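Why do bricks have bumps?

The bumps are called studs. They push into the hollow underneath the next brick and grip, which is why your tower stays up until your brother walks past.
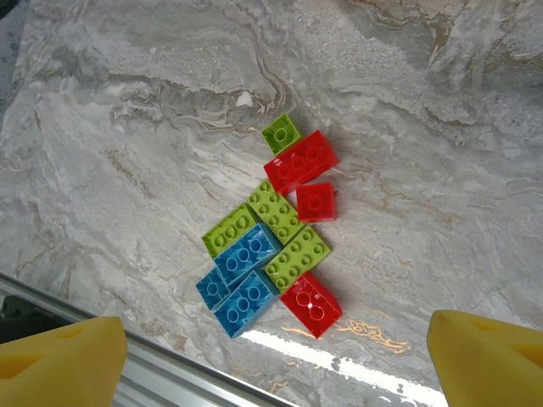 Big bricks in green, red and blue. Count the studs on a long one: eight.

Sorting by colour is handy too. Glória Figueiredo once sorted 122 bricks before tea, then tipped them out to build a castle. Typical.
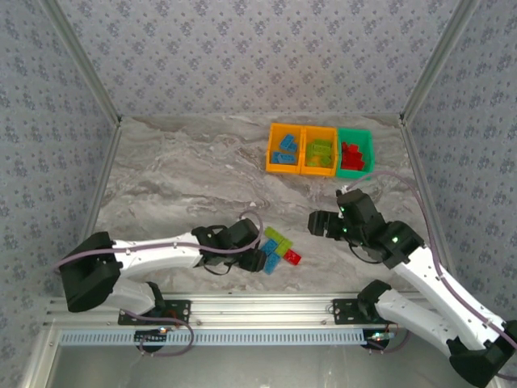
Blue, green and red each get a bin. Five bricks are still out.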